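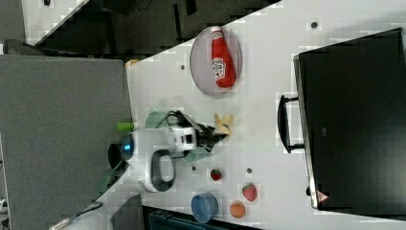

Sunday, August 9, 2020

We finished the regrasp tests this week. The idea is simple: when the arm closes on something and the grip force looks wrong, it lets go, turns the wrist a little and has another go, up to 3 times. Before, it just carried on and dropped things.

Over 743 picks, failures fell from 121 to 8 in the sets where we allowed all the retries. The cost is time, and soft things are still slow. Seung-woo thinks the force threshold should change with the object. I'd like to try that before October, once Aigars has cleaned up the logging code.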